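Drirndale table tennis club to move into former Ridgeway school

Drirndale Table Tennis Club will leave the basement of the Condadari Building in December and move to the old gym at Ridgeway, the elementary school that closed when the district merged its two north side campuses.

The town council approved a lease for the gym on Tanner Street at its last meeting. The club will pay $1,000 a month for the first year, with an option to renew. Heat and water are included. Electricity is not.

Club president Ansel Mahmoud said the group had been looking for a new place for most of the past two years. The Condadari basement has a low ceiling and room for only a few tables, and members who come after work often spend more time on the bench than playing.

"We have had people drive in, see the line and drive home," Mahmoud said. "I don't blame them. I've done it myself."

The Ridgeway gym has 1,444 square feet of usable floor, according to the lease. The old bleachers on the east wall were taken out when the school closed, and the basketball hoops will be folded up against the ceiling. The club also gets a storage room off the hallway and the use of the parking lot after 4 p.m.
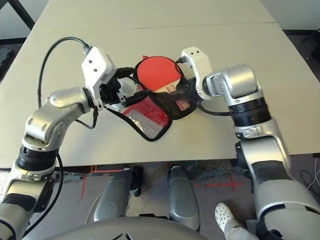 Membership has grown since the club added a beginner night last winter. Several new members are retirees who had not played since college. Others are parents who first came to drop off their children and ended up joining. Mahmoud said the beginner group is now large enough to need its own coach, and the club is talking with two candidates.

Loaner paddles will still be free for first-time visitors. Regular members are expected to bring their own, and the storage room will have shelves where they can leave their gear between sessions. The club does not insure personal equipment.

Some work has to be done before the doors open. The gym lights are old and uneven, with one corner too dark for play, and the floor needs to be cleaned and recoated. Kultis, the flooring company on Mill Road, has agreed to do the floor at a reduced price. The lights will be replaced by the town, which had already set the work down for this budget year.

Council members asked mostly about noise and parking. Two residents of Tanner Street told the meeting they were worried about cars leaving late at night. Under the lease, play must stop by 9:30 p.m. and the building must be locked by 10. Tournament days are limited to four a year, and the club has to give neighbors notice by mail before each one.

One of the two residents, who lives across from the school, said after the vote that she could live with the hours but would have liked a shorter lease.

The club plans to keep its current schedule through the move, with open play in the evenings and a junior session late in the afternoon. League matches already set for the Condadari Building will be played there. The first league night at Ridgeway is expected after the holidays.

Dues will go up by $15 a season for adults to help cover the higher rent. Junior dues will stay the same. Members approved the increase by a show of hands last month.

The owners of the Condadari Building have not said what they will do with the basement. The club has rented it month to month and must clear out its tables and nets by the end of December.

People who want to join or try a session can sign up at the club's front desk during open play. Sign-up sheets for the spring beginner group will also be left at the Drirndale library.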